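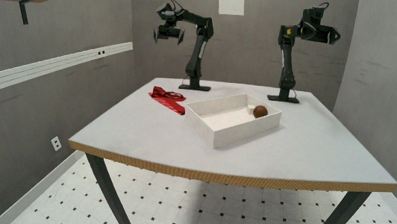 Who tidies up at your house? At mine it's me, and I would hand the job over to a robot tomorrow if I could! I've been asking people who build them when that might happen, and the answer is "not yet, but keep your socks ready". Take a job you could do half asleep, like clearing a table. The ball in the white tray is fairly easy, as a ball is the same shape whichever way you look at it. The little white cube is sneakier, sitting there in a tray that's white as well. And then there's the red cloth, all crumpled up, and that's the one that makes robot builders groan.

Why is cloth so tricky? Try this. Drop a tea towel on the floor 20 times and see if it ever lands in the same shape twice. (Mine didn't.) You find a corner without thinking, and your fingertips tell you if you've grabbed one layer or two. A robot with two stiff fingers has to work all that out from what its cameras can see.

So how do they learn? Lots of them practise in a computer first, in a pretend room with pretend tables and pretend mess. A robot can have 2000 goes at picking something up in there and never break a single mug! Then it has to try in the real world, where things are slippery and squashy and the cat walks past.

Shops and warehouses are a bit ahead of our kitchens. I went to a warehouse in Blackburn one Thursday and watched a machine called Boravo lift boxes off a belt, and it was brilliant at it. But they were all the same sort of box. When a floppy bag of socks came along, it stopped and a person had to come over and help.

Your bedroom floor is much harder than that. I counted 6 kinds of thing on mine this morning, and one of them was half a sandwich. Should a robot put that in the bin or save it for you? How would it know?

Have a go at being the robot yourself. Put on oven gloves, shut one eye and try to fold a T-shirt.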